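Scratched metal bin, paint it or leave it?

edmund_r
I picked up a big rectangular metal bin, open top, sloping sides, and want to use it as a planter for herbs on the back porch. The inside is pretty beat up.
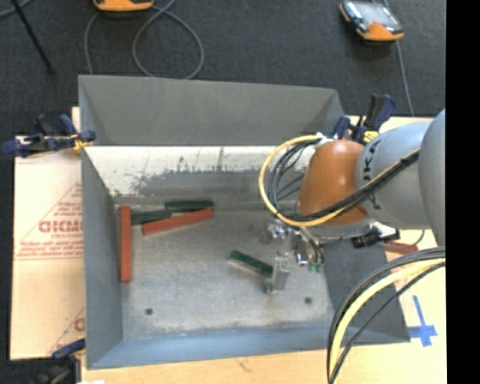 My plan was to drill drainage holes in the bottom, sand the inside, put on 2 coats of primer and then fill it with potting mix. My wife thinks the paint is a waste of time if it's going to be full of dirt. Porch gets sun until 3 in the afternoon. Has anyone here grown in bare metal for more than a season?

Marlene G
Your wife is right. I have had basil and parsley in an old metal wash tub for years with nothing on the inside. Drill the holes, set it up on bricks, done.

skallel_road
Depends what the metal is. If it's galvanized, scratches aren't a big deal. If it's plain steel it will rust where it's scratched and the bottom goes first. Try a magnet on it. If the magnet doesn't stick it's probably aluminum and you can stop worrying about rust.

edmund_r
Magnet sticks. No idea about galvanized. There was no label on it.

Ademir
I would not paint the inside. Paint chips when you dig around with a trowel and then you have paint flakes in soil you're growing food in. Use a liner. I staple landscape fabric on wood ones, but for metal I just fold it over the rim and use binder clips until the soil holds it.

skallel_road
Fabric lets water through, so it does nothing for rust. You'd want heavy plastic with holes matched to the drain holes.

Ademir
It keeps the soil from washing out the holes. I didn't say it stops rust.

Rosimeire L.
Heat is the bigger problem in my opinion. I lost a whole row of cilantro in July in a metal trough on the south side of the house. The roots along the edge cooked. I now line the sides with thin foam board and have had no trouble with it.

Marlene G
Cilantro bolts in July in anything. I wouldn't blame the trough.

Rosimeire L.
It didn't bolt, it died. The same packet of seed in a clay pot was fine.

jcordeiro
How deep is it? For rosemary I'd want 12 inches. Chives and thyme don't care.

edmund_r
Haven't measured. I'll do that tonight. Leaning toward no paint, plastic on the sides and foam on the side that gets the sun. What size drill bit for the holes?

jcordeiro
Half inch. Use a step bit and go slow with a little oil. File the edges after.

Marlene G
Don't put mint in with the rest.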